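Belteo name labels: what's new for kinder and day care orders

5 May 2020

We have changed a few things in the labels and tags section of the shop, mostly after emails from parents and from the centres that order through us. The main points are set out below so you can check them before you place your next order.

The small iron-on labels now come on a softer backing. The old ones were fine on jackets but some children found them scratchy at the neck of a singlet or pyjama top. Ironing time is the same as before. Use a dry iron, put the paper sheet between the iron and the label, and leave the garment to cool before you peel. We still don't recommend iron-on labels for wool or for anything with a waterproof coating. For raincoats and snow pants, the sew-on tape is the better choice.

Stick-on labels for lunch boxes and drink bottles are available in 6 colours. Grey has been dropped and a darker green has taken its place. Wash and dry the bottle first, press the label down firmly, and wait a full day before it goes in the dishwasher. Most of the labels that were sent back to us had been put on a bottle and washed the same evening.

Names can now run over two lines. This was the most common request, particularly from families with a double surname. The second line can also be used for a phone number or a room name. Accents and other marks are printed at no extra charge, so a name like Vávra will come out the way you typed it. Please look closely at the preview, as we print exactly what is in the box and can't replace labels with a spelling mistake in the order.

Centres can order blank write-on labels in rolls of 500. The roll of 600 has been discontinued because it didn't fit the standard dispenser. If you have one on back order we will send the smaller roll and refund the difference.

The Stesley bag tag is back in stock, in the round shape only. The Flustwood tag, with the longer strap, has been delayed and we now expect it in October. We have 235 names on the waiting list. You don't need to sign up again if you have already had a confirmation email.

Orders placed before noon are printed the next working day. Allow extra time for post outside the capital cities.

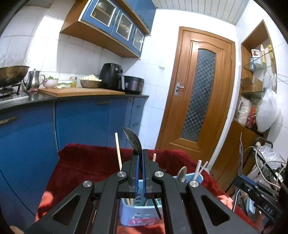
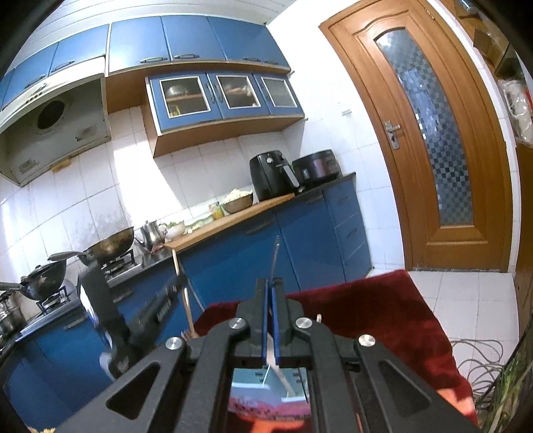
First photo: utensil holder with spoons and chopsticks. Second photo: kitchen with blue cabinetry.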